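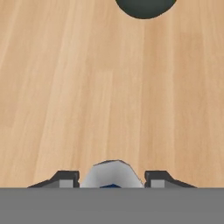
Nelell wrist-view set: data card and loader notes

Projects / Nelell / Data / Wrist view

Filed under: Simulation, Perception, Manipulation

Summary

Simulated tabletop episodes for training and checking the Beleck approach policy. Each episode pairs a rendered wrist stream with joint states, gripper state and the commands sent by the planner. The release has 1,672 episodes, of which 1,101 are in the training split. The remainder are held out and should stay that way if you want numbers comparable to ours.

What is recorded

The wrist camera is fixed to the hand and looks out past the fingers. The grey housing runs along the bottom of the view and both fingers sit above it. With the jaw open, the table shows between the finger on each side and the pale body in the middle. We don't mask any of this in the stored images. Masking is done in the loader, under the key hand_mask, and is off by default.

Control runs at 50 Hz. Images are stored at a lower rate and matched to the nearest earlier control step, never a later one. If you resample, keep that rule or the policy will see the result of a command before the command.

Objects near the border

Early in an approach the object may be only partly in view. A dark rounded shape at the top edge with bare wood between it and the fingers is a normal sample. The Cuevas detector returns a partial box in these cases and sets the truncated flag. Don't drop truncated boxes in training. In our tests, dropping them made the planner hold its start pose until a search timeout, then sweep the wrong way.

Depth is not stored. Range has to come from motion between steps, or from the object pose in the simulator state if you are working on the planner alone.

Loader

Install the Famgate tools first, then run:

famgate fetch nelell-wrist
famgate check nelell-wrist --split train

The check step reads every index file and compares its checksum with the manifest. It doesn't decode images. Use --deep for that, and expect it to take most of an afternoon on a spinning disk.

Settings that matter:

history: number of past steps returned per sample. Default 2.
hand_mask: fills the gripper region with a flat value.
colour_jitter: applied per episode, so the table doesn't flicker between steps.
action_frame: base or wrist. The Beleck configs expect wrist.

Known problems

Table textures are low in contrast and slightly soft. Feature trackers find few points on them and drift along the plank direction. Use a learned encoder or add texture noise.

Pose labels for round objects have an arbitrary rotation about the vertical axis. Leave yaw out of the loss for these.

Changing action_frame without clearing the cache loads old actions with no warning. Run famgate clean before switching. A fix is planned for August.

Not suitable for

Grasp force work, cluttered scenes, or any claim about real hardware. The contact model was tuned for stable simulation and has not been compared with a physical gripper.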